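Keeping a Hand-Held Gripper in Good Shape at the Kitchen Table

Print this page | E-mail this page
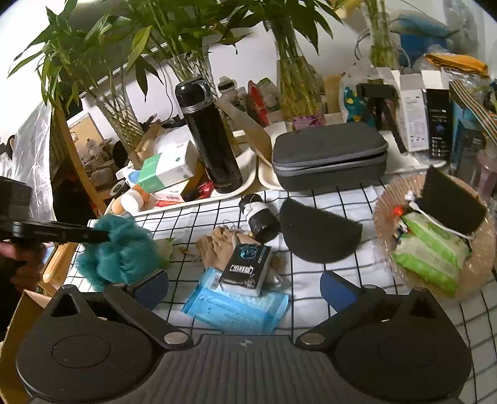
Two screws at the base, two pads at the tips. Wet wipes within reach.

I've been looking after these grippers since October, and most of what I know I learned by doing it wrong first. Josiane Coste at Veltport showed me the basics in one afternoon and then left me to it (thanks, Josiane!). So these are my habits, for whatever they're worth to you.

Start with the pads. They pick up lint like you wouldn't believe, and a linty pad lets go of anything smooth. I wipe mine with a plain wet wipe, then a dry cloth, and leave them open for 9 minutes before I touch anything with them. Don't use nail polish remover – I did, and the pad went gummy and stayed that way.

Next, the screws where the fingers meet the base. Snug them with a hand driver, a little on one side, a little on the other, then open and close the fingers a few times. If they feel stiff you've gone too far, so back off a hair. Inès Tessier puts a dot of paint across each screw head and onto the finger so she can see at a glance if one has turned. I stole that idea right away!

The ribbed body is a crumb trap. An old soft toothbrush gets down in the grooves, and I brush away from the pivots, never toward them. No oil in there either, please. It feels great for a day and then it's paste.

For a test I like soft things and awkward things together. A mesh shower puff is wonderful for this, because a pad that's crooked will snag the loops. After that I try a packet of wipes, then a pair of wired earphones if I'm feeling brave. If the fingers close evenly on all of them, I call it done and write it in the notebook under the unit number. Mine is 172, the one Bailly keeps asking to have back.

Spare pads come from Prindum, part 3670, and they're sold in packs of 2. Change both at once, even if only one looks worn.

Print this page | E-mail this page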